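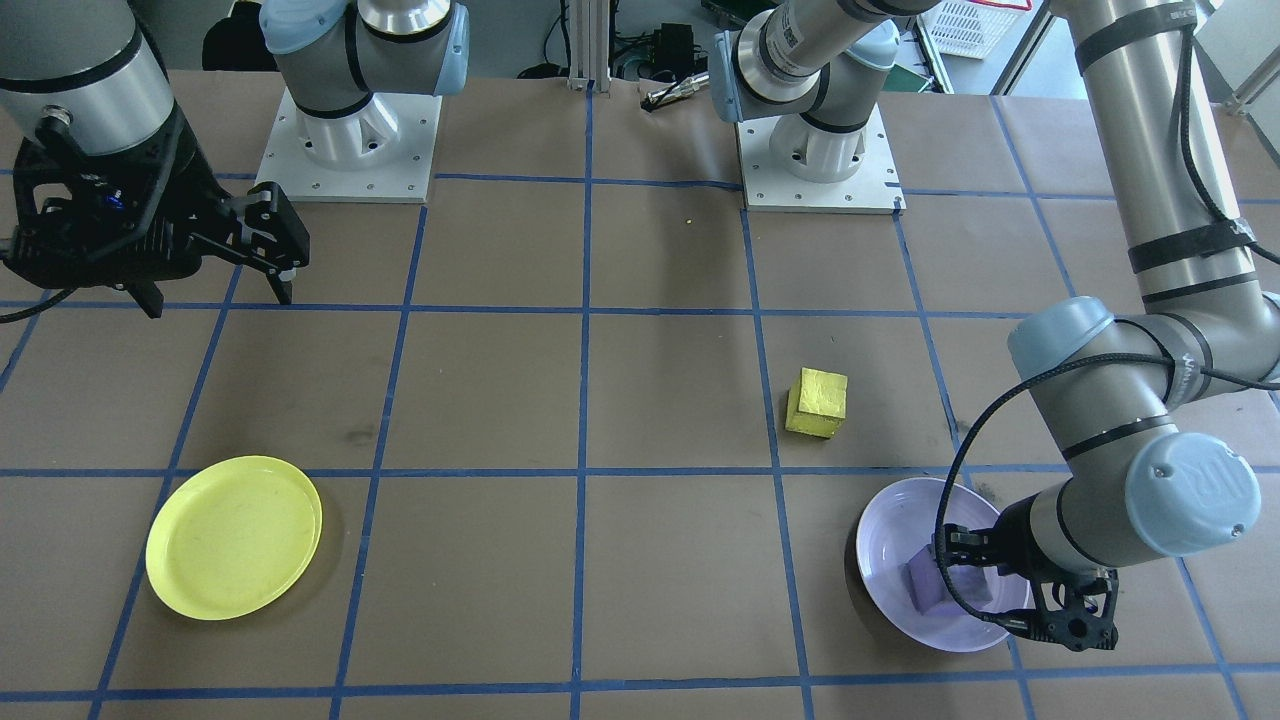 3 min read

September 25, 2018 — notebook, two-arm sorting cell

Task for today was the same sorting task as before: yellow cube to yellow plate, purple block to purple plate. I did not touch the hardware. All work was on the planner and on the perception node, and I write the two parts separately so Hatsue can skip the one she does not need.

1. Perception, plate and block of the same color

The color segmentation gives one blob when the purple block is inside the purple plate. The block is a bit translucent, so the plate color comes through it and the border between them is weak. The old code took the center of the blob as the block position. When the block is near the middle of the plate this is almost correct by luck, and for this reason we did not notice it for so long.

I changed two things. First, the plate is now fitted as an ellipse from its rim only, and its area is kept as a separate object with its own ID. Second, inside this ellipse I run the block detector again on saturation and not on hue. On the recorded set of 900 images the block is now found as a separate object in all but 7. I looked at these 7 by eye. In all of them the gripper fingers hide most of the block, so I don't think a better threshold will help. The node should keep the last good pose when it knows that an arm is over the plate. It does not do this yet.

The shadow of the right arm on the purple plate is still a problem for the rim fit. I tried to normalize the brightness for each tape square, because the grid gives natural regions. It made the yellow plate worse: a tape line runs under it, so the plate gets two different corrections and the rim has a step in the middle. I reverted this. The branch is still there under the name "persquare" if somebody wants to look.

2. Planner, which arm takes what

Vimala asked last week why the left arm so often waits up in its corner while the right arm works. I finally have an answer. The allocation step in Dillimitz computes the cost from the base of each arm to the object, but it does not include the way from the object to the goal. The yellow cube is right of center, so the right arm wins it every time, even if it must then cross the whole table to reach the yellow plate at lower left. During this crossing the left arm is blocked by the shared volume.

The new cost is pick distance plus place distance plus a penalty for the time inside the shared volume. With penalty weight 3 the planner gives the cube to the left arm when the right arm is busy at the purple plate. With a smaller weight it goes back and forth between the two choices on each replan, and this is ugly to watch. I added a small hysteresis so an assignment stays until the other option is clearly cheaper.

I ran 1,000 random layouts in simulation with the new cost. No collision was reported. But please note that the simulator does not model the cables. The loop along the right forearm is outside of the collision model completely, and I want a capsule added there before we let the arms pass close to each other at full speed.

3. Small things

— The tape grid is used only for checking by eye. Calibration does not read it. I write this again because the comment in the config file says the opposite, and I have now corrected the comment.

— Release height over a plate was measured from the paper. It is now measured from the fitted plate plane.

— Log messages from the two gripper drivers had the same prefix. Now they are "grip_l" and "grip_r". Old log parsers will break, sorry.

Open for tomorrow: keep-last-pose logic, capsule for the cable, and ask Hatsue if the Staremholm replay tool can read the new object IDs or if I must write a converter.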